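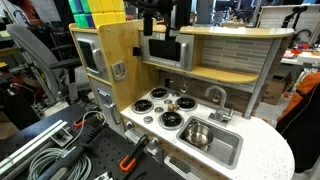
Tassanee Saithong would like everyone to stop asking when the robot is going to cook dinner. It is not going to cook dinner. It is going to open a microwave door, she told the Estia club's open evening, and if it does that seven times running she'll be a happy woman.

That is more or less the state of things in the student robotics club as of 20th May, with the Rainer Home Tasks round coming up in October and a lot still on the to-do list.

Quick recap for anybody who missed the last update. The club entered the kitchen category this year, after two seasons of line following and block sorting. Kitchen means a play kitchen, kid size, wood, with a stove, a sink, a microwave and cabinet doors. Every team gets the task list in advance but not the order. You draw the order on the day. Doors, handles, something into the sink, something out of it. The arm has to do it with no one touching anything, though a team member can stand by to hit the stop.

The team has gone for a black arm coming down from overhead instead of one bolted next to the stove. This was argued over for a good two weeks. Side mounting is easier to build and easier to fix, and the Trukau team, who placed last year, did it that way. But from the side the arm kept running out of reach at the far end of the counter, and the upper shelf got in the way of everything. From above it comes straight down past the shelf. The cabling is a pain. Cables hanging down with the arm means one more thing to snag and they've snagged plenty.

So the work right now is the microwave. It has a handle on the right side of the door, and the arm needs to get hold of that handle and swing the door without shoving the whole microwave across the shelf. Sounds like nothing. A toy microwave weighs very little and the first tries pushed it back toward the tiles more often than they opened it. The students wanted to tape it down. Rules say no tape, no glue, no screws added to anything in the kitchen.

What they do instead is collect demonstrations. A student steers the arm through the job by hand control, start to finish, and the run gets saved. Then another student does it. The club has 1,527 saved runs as of this week, across all the tasks, which took most of the spring term and a lot of pizza. Bad ones get thrown out, or are supposed to be. Part of last month went on going back through old runs after somebody noticed a batch had been labeled "sink" when they were plainly the lower cabinet door.

Current numbers for the microwave: 37 tries in the last full session, 14 clean opens. A clean open means the door goes past halfway and the microwave is still where it started. Saithong wrote the score on the board and left it there. The session before that was worse, so the mood is okay.

The sink task is going better. There's a small shiny metal bowl that has to be lifted out and set on the counter by the burners. Shiny is the hard part, the camera software gets confused by reflections in a steel sink, metal on metal. They tried a dull plastic bowl for practice and got great results, then went back to the metal one and lost most of it. Now they only practice with metal. Lesson learned, kind of expensive in evenings.

Faucet is not on the task list this year. Several students are relieved, it's a tall gooseneck shape and the arm has bumped it on the way to the sink more than once. Bumping costs points. Bumping it hard enough to move the kitchen costs the whole run.

Software side, the club moved over to Pellar at the start of the term and not everybody is thrilled. It handles the saving and replaying of runs and the old scripts had to be rewritten for it. Two of the first-years did nearly all of that and deserve more credit then they got at the time. The replay tool is good though. You can watch a failed run next to a good one and find the spot where they split, and nine times out of ten it's the approach to the handle, a little too low or a little too fast.

Members asked at the open evening why the club doesn't just program the moves in, point by point. They did that the first week. It worked until someone leaned on the table. On competition day the kitchen gets set down by the organizers and it will not be in the same spot to the millimeter, so the arm has to cope with things being a bit off. The practice routine now includes shifting the kitchen a little before each block of runs and not telling whoever is at the controls.

Still to do before summer break:

Upper cabinet door, the one with the vertical handle. Barely started.
Lower cabinet door. Works on a good day.
Cable routing on the arm, again.
A proper stop button, the current one sticks.
Somebody to write the two page design report. Nobody has signed up. It's worth real points, people.

The design report is due well before the October round and last year's was finished at 2 am, please let's not. Saithong will read drafts if they reach her before the break and says she will not read them after.

Practice sessions go on through the end of term in the lab, usual hours. New members can come and drive the arm, no experience needed, you get a short safety talk first and then you're at the controls. Long hair tied back, no loose sleeves near the arm. Newcomers' runs do get used if they're clean, and a couple of the best microwave opens so far came from a student on her first visit who had never touched the thing.

The club also needs a second play kitchen, any brand, any color, for the students who want to test whether the arm can manage in one it hasn't seen. Used is fine, missing knobs fine. If you've got one in the garage that the kids have outgrown, leave word at the lab or tell any club member and we will come and pick it up.

Next update after the cabinet door tests, assuming their are any results worth printing.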